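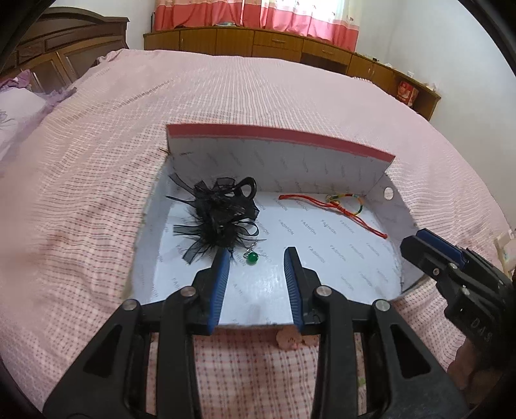
By Meenakshi Varghese
Equipment and procurement
Filed 07:40

Grevville has set out its purchasing plan for hand-held gripper units, with 55 to be ordered in the first round and an option on a further 400 if the home recording work continues past May. The plan replaces an earlier proposal to lease the units by the month.

The budget paper, prepared by Hatem Bennani, puts the first round under a single heading that covers the grippers, chargers, spare pads, storage cases and carriage to the homes where recording is done. Software and storage are costed separately. Staff time is not included and will be met from the existing operations budget.

Units will be bought in pairs and issued in pairs, with one odd unit from the first round kept on the bench for checks. Each home receives one pair and one printed task sheet. Sessions on the current sheet consist of sorting and packing small household goods on a bed or table, using goods already in the home. Grevville had considered sending out a standard kit of objects but dropped the line after quotes from two suppliers came in above the limit for consumables.

The paper gives most of its space to wear. Pads are treated as consumables and pivots as serviceable parts, and the two are ordered on different cycles. The supply contract for spares is to go to Erraji, which already holds the repair contract for the firm's bench arms. Flesau will handle storage and returns. 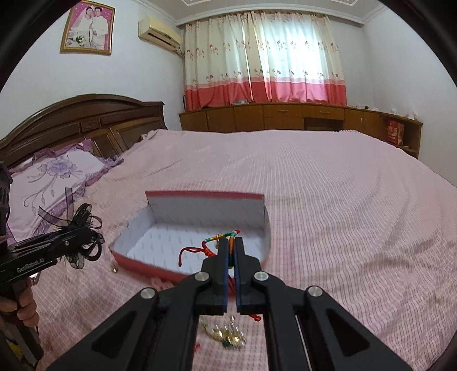 Pad replacement is the largest recurring cost in the plan. Grevville intends to hold 1,000 spare pads at the Flesau store, to be drawn down as units come back for inspection. Hala Saber, who wrote the maintenance section, argues that the figure should be set by the kind of object handled and by hours only in second place. Thin goods are picked up at the very tips of the jaws, as with the braided bracelet held over the open box, and the load then falls on a short length of pad. Larger goods spread it. The section therefore asks that each session be logged by object type, so that the second order of spares can be sized from records.

A second point concerns alignment. A pair of jaws that no longer closes evenly may still hold a carton flap or a folded cloth but will drop a cord. The paper proposes a closing check at the start of each session, with a strip of card supplied in the case. Units that fail are to be sent back whole. Repair in the home is ruled out, as the pivots have to be reset on a jig.

The option on the further units has to be taken up or dropped before the end of May. Grevville says the decision will rest on the return rate from the first round and on whether the price per unit can be held. Delivery would be split into two lots, the second subject to a fresh quote for carriage.

Nivari, which runs a similar programme with bought-in units, has been asked to share its figures on spares. It has agreed to supply totals but no breakdown by site.

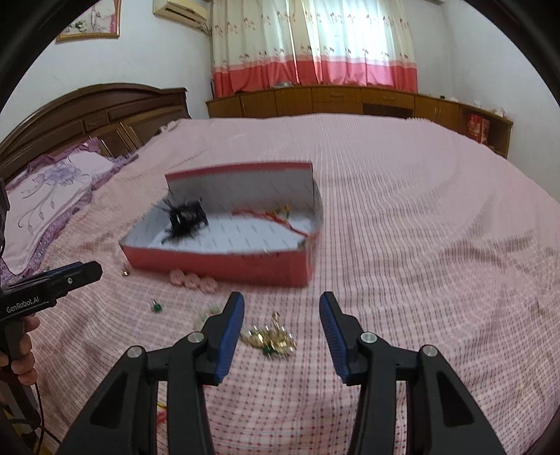
Abrehet Jemal said the plan allowed too little for units out of service, and that a pair should be counted as unavailable from the day one half of it went back. On that basis, she said, the first round would support fewer homes than the paper assumed, and it would be cheaper to buy loose single units as cover now than to call on the option early.

Bennani's paper does list single units as cover, but only in the second round. A revised table showing the cost of moving them forward has been requested and will be attached to the order form before it is signed. The carriage and storage lines are unchanged.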